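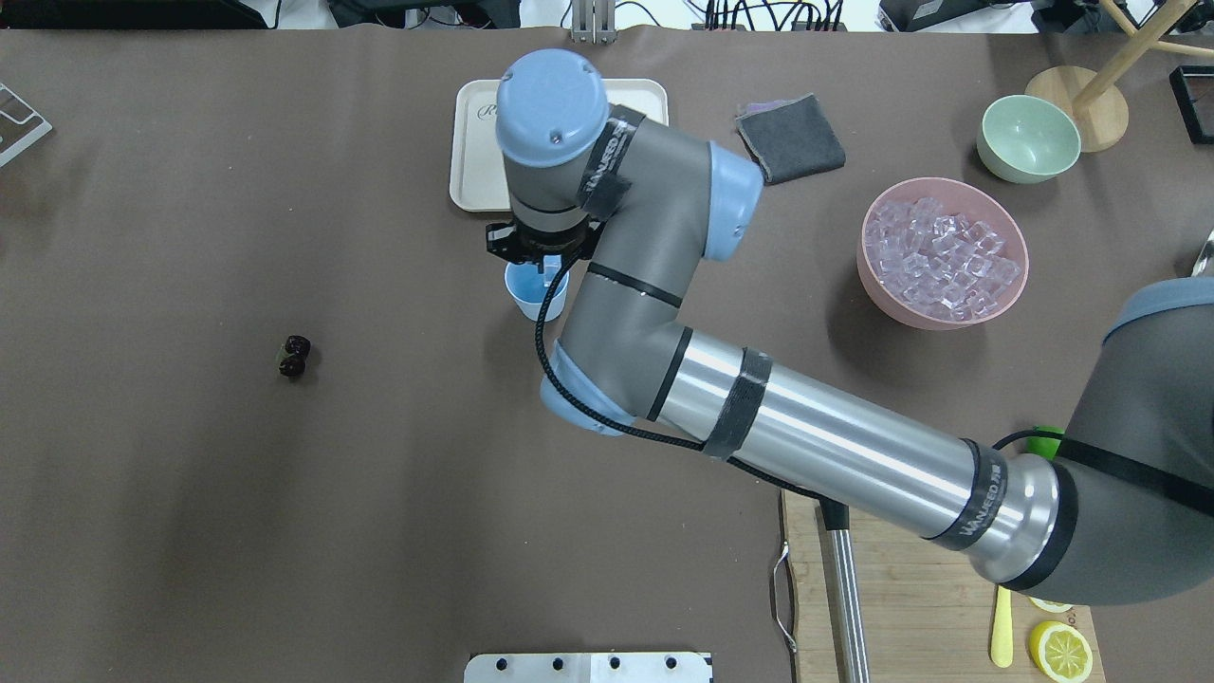
Cup, ice, tray and cherries on the drinks table

Home Kitchen Entertaining Cleaning Ask Log in
Search all questions... Go

How do I lay out a table for cold drinks so people can serve themselves?

I have been put in charge of drinks for a family do in February. There will be 18 of us, in a house with a kitchen built for one thin person, so I've moved the whole business to the long brown table and had a practice run.

What I've got out: a pink bowl of ice, a mint green bowl that is still looking for a job, a light blue cup, a cream tray, a folded grey cloth and some cherries that have ended up a long way from everything else, like the cousin at a wedding. There are lemons and a lime too, a cutting board, and a wooden stand which I own for reasons lost to history.

It's all on the table and yet I can't picture anyone getting a drink out of it without reaching across somebody. Last year we had a queue in both directions and my uncle put his elbow in the ice. Where should things go, and what should I do with the tray? My instinct is to use it for the full cups, but it's light and I don't trust my family.

Also, is one bowl of ice enough? My freezer makes it at the speed of a glacier.

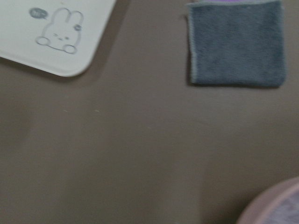

Category: Entertaining > Tables and trays

3 answers, sorted by most helpful

Answer 1 (accepted)

Decide which end people come in from and put the cups there. Then ice, then fruit, then whatever you're pouring, then a gap. The gap matters more than you'd think. People get their drink and then stand exactly where they got it, telling each other about the traffic, so leave a stretch of bare table past the last thing and they'll drift down to it.

Don't carry full cups on a light tray. Leave it flat on the table and let it be the place where cups get filled. Any spills land on the tray, you wipe it, done. I'd keep the side with the rabbit facing the guests, mind you. A rabbit with a speech bubble is wasted on the wall. We had a Handska tray with a duck on it for years and it got more compliments than the food.

Keep the grey cloth right beside it where you've got it, and have 2 more in a drawer. One cloth is a decoration by nine o'clock.

The green bowl is for stones and stalks. If you put out cherries and no bowl, you will be finding stones in the plant pots until Easter. Cherries and green bowl go together, down at the far end, well away from the ice. Put a stone in the bowl yourself before anyone arrives or they'll assume it's ornamental.

On ice: no, one bowl isn't enough for 18. Start making it about a week ahead and tip each batch into a freezer bag. Bring out a bowlful at a time. And put the scoop in the bowl with the handle pointing at the guests. If the scoop is anywhere else they will use their hands, and I include the ones with good jobs.

Answer 2

Just buy ice. The garage sells it.

Reply from the asker: The garage near me sells logs and one kind of sandwich.

Reply: Try the big shop at Trujillo then, bottom freezer, behind the peas.
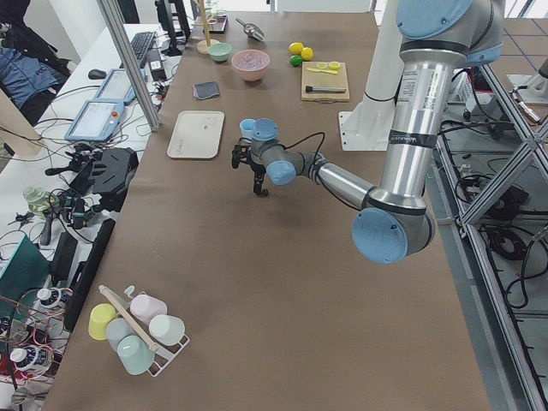
3 min read

Answer 3

Agree with most of the top answer but I'd move the cutting. You've got the board, the yellow knife, the lemons and the lime all on the same table people are helping themselves from, and someone will decide to be useful. Cut the fruit beforehand. Two slices won't get you past the first aunt. I do 3 lemons and the lime, cover them in the fridge, and then the board and knife go back in the kitchen where I can see them.

That clears a good bit of table as well, and the whole cherry end can spread out.

The cup rack is the best thing you've got, so I'd build round it. Cups upside down on the rack keep the dust out, and it's obvious which ones are clean. Put it nearest the door, square to the edge so nobody catches a sleeve on it. You'll need more cups than it holds, so keep the rest in a box under the table and top it up. My sister-in-law bought one of those Astach two-tier ones, which holds plenty and falls over if you look at it.

I can't help with the wooden stand. Could you hang something on it? Napkins? Failing that, move it behind the bowls and call it height.

Reply from the asker: Thank you both, and also the garage person. I've given the green bowl its job and it seems pleased. The stand is going back in the cupboard.

Reply: Ours went to the charity shop and we bought it back 2 years later by mistake.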